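I Am Paid to Put Laundry in a Bag

My mother asked what I'm working on these days and I told her I teach robots. She was very pleased. She has told people. I haven't had the heart to explain that the teaching consists of me, at a table between two black curtains, handling the same few pieces of clothing with pincers for hands until it's time for lunch.

The project is called Gumus. I don't know what it means and I've stopped asking. The people who train the model sit on the other side of the building, and we collectors sit on this side, and between us is a shared folder that everyone claims to have cleaned up. We make the examples. The model eats them. Last month it had eaten 2,723 of them and, by all accounts, was still hungry.

An example, which we call an episode, goes like so. You pick up the grippers, one in each hand. You start the recording. You do the task, at a pace a machine could someday follow, using only the fingertips of the grippers. Then you stop the recording, put everything back in a different mess from the last one, and go again. The different mess matters. If the clothes always start in the same heap, the model learns the heap, and you've built a very expensive device for dealing with one heap.

I'd assumed I would be good at this. I've been doing laundry unsupervised since I was eleven. What I hadn't understood is how much of doing laundry is cheating. With bare hands you pinch, you feel for the edge, you spread your fingers and let the fabric sort itself out. Take the fingers away and you're left with two stiff jaws and a strong opinion about whoever invented mesh. Mesh catches. Mesh clings to itself. You think you've got hold of the top layer and you've got both, and now the bag is shut and coming along with you.
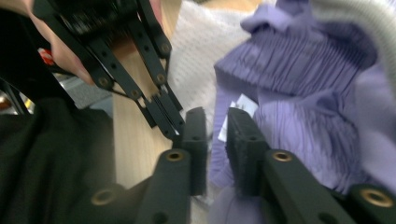
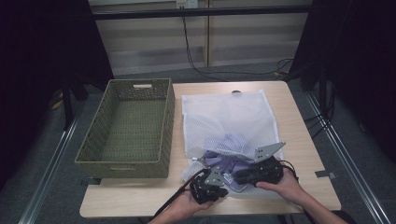 The lavender one is my nemesis, by the way. Pleats are a cruel thing to do to a gripper. Grab one fold and its neighbors stretch out, so you move your hand and the garment just gets longer. The waffle fabric, by comparison, is a dream. I'd work with the waffle fabric every day if they let me, and they won't, for the reason I gave about the heap.

There are rules, kept on a sheet that has been through more versions than the software. No touching the cloth with your own fingers. No going back to fix something after you've let go for good. Keep both grippers where the head camera can see them. And no rushing, which is the one I break, usually at 4:30 in the afternoon, when I can hear the others packing up.

The rule I fought was about mistakes. In my first week I threw out every episode where I fumbled. Drop a sleeve, delete, start over. I was proud of my tidy little pile. Then someone from the training side came over and asked, politely, where all the fumbles were. They wanted them. A model that has only ever seen a sleeve go in on the first try has no idea what to do when the sleeve falls out, so it stands there. A fumble followed by a decent recovery is worth keeping — a fumble followed by swearing and a bare hand is still garbage. I now recover beautifully. I've had practice.

We've also had the great naming argument. One station is Kassab and the other is Drerkier, and episodes from the two got mixed together in June because somebody (me) had typed one into the box meant for the other. 860 episodes had to be relabeled. It took two of us three afternoons, and I can report that watching yourself lose to a blouse is worse on a monitor than in person.

What bothers me a little is what's happened at home. I took a load out of the dryer the other night and noticed I was picking up T-shirts by the shoulder seam, thumb and forefinger only, elbows out, setting each one down and pausing before the next. Nice and slow. Both hands in view. I got through half the basket before I caught myself, and then I dropped a sock and went back for it very carefully, in case anyone wanted the recovery.

Next up is pillowcases. I've asked for a second pair of jaw pads and been told to put it in the folder.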